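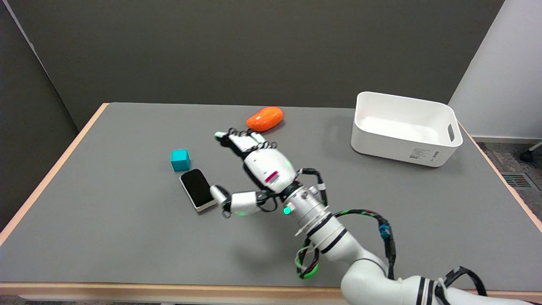 Photo: Cirero

The color you can hear coming

Ask people in Wulville what color the river bridge is and you'll get an argument. It's orange. Or it's apricot, or rust, or (this from a man selling peaches off a tailgate) "the color of a good yolk." Wokbridge grew up on the far bank, and over there they just call it the Yolk and leave it at that.

I came for the bridge and stayed three extra nights for the paint. The town has been repainting its main street one building at a time, and whoever is picking the colors has a wonderful eye. The old feed store is a deep, dusty blue. Next to it the shoe repair shop has gone cyan, a proper loud cyan, with a door the pale peach of a cantaloupe rind. You'd think the two would fight. They hum! I stood across the street with an iced coffee going warm in my hand and watched the light move over them until almost 7 p.m.

What I love most is the gray. Every block has some, and it's a good gray, flat and soft, with a little warmth mixed in so it never looks like primer. Painters will tell you a bright color needs somewhere quiet to sit, and walking Wulville is the best proof I've come across. Take away the gray bank and the gray post office and all that orange and cyan would be shouting over itself.

The paint store on Org Street keeps 1,373 color cards in wooden drawers, and you're welcome to pull out any of them. Go in the morning, when the sun comes through the front window. Bring something from home you want to match, too. I brought a chipped mug and left with a quart of green I'd never have picked off a screen, and it's now on my back porch steps, where it makes me happy every single time I take out the trash.

The climb to the overlook is 200 steps and worth every one. From the top you get both towns, the river and the bridge in one long sweep, and in June the hills behind are still green enough to make the orange jump. Plenty of people go up for sunset. I liked it better a little after, when the brights had gone dull and the pale trim along the rooflines was the last thing still showing. Wear real shoes, the lower steps are mossy.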